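From: Despina Tzanetos
To: Pruddale Snack Swap list
Subject: Re: [snackswap] gummies for the February box?

Hi all,

Shahla Pakzad wrote:
> Despina, you're closest to the big Asian grocery on Cárdenas, so
> can you look at gummies for the February box? We had a couple of
> complaints about the sour worms last time (too sour, too stuck
> together). I'd love something fruity that the kids AND the grandmas
> will eat. We have 18 boxes going out and I'd like the same candy in
> each one so there's no fighting. Also does anybody still have my
> roll of packing tape?
>
> Shahla

Shahla, I don't have the tape, but I do have candy news!

I went over at lunch and spent way too long in the snack aisle, as usual. I'd planned to look at the lychee jellies, the ones in the little cups, but they're a pain to mail and the last batch leaked all over the sesame crackers (sorry again to everyone on Mistamside Road). So I moved on to the bagged gummies, and I think grape is the way to go. The Want Want ones come in a purple and pale green bag with the little cartoon boy on it, and you can see the candy through the bottom of the bag, so people will know what they're getting even if they can't read the front. I can't read much of the front either, but I do know 旺仔 when I see it!

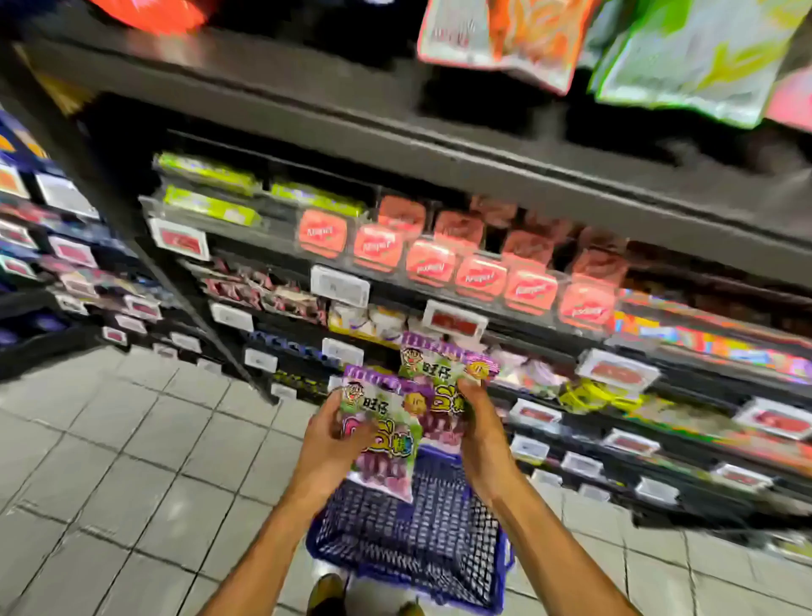 Grape Want Want gummies, two bags over the blue basket

I bought a few to try at home. My verdict: soft, properly chewy, very grapey in that candy way that has nothing to do with a real grape. My daughter ate hers before dinner and then asked if there was a "box meeting" tonight, so I'd call that a yes from the under-ten crowd. My mother had 7 pieces and said they were too sweet, then had another one, so make of that what you like.

Packing-wise I love a flat bag. It can slide down the side of the box next to the seaweed, and it won't crush anything if it shifts around. I'd put the crackers on top, and please let's not do glass jars again. I weighed one of our test boxes on my kitchen scale, and with everything in it except the gummies it came to 953 grams. Shahla, were we still trying to stay under 1,000? If so we may have to drop the second packet of noodles, or swap it for something lighter. I'm not giving up the plum candy, fair warning.

If anybody has a grape objection, speak up before I go back for the full 18. I'm also happy to look for another flavor if you'd like a second choice.

Oh, and who has the Besteck sampler forks? I thought they were in my hall closet and they are not.

Despina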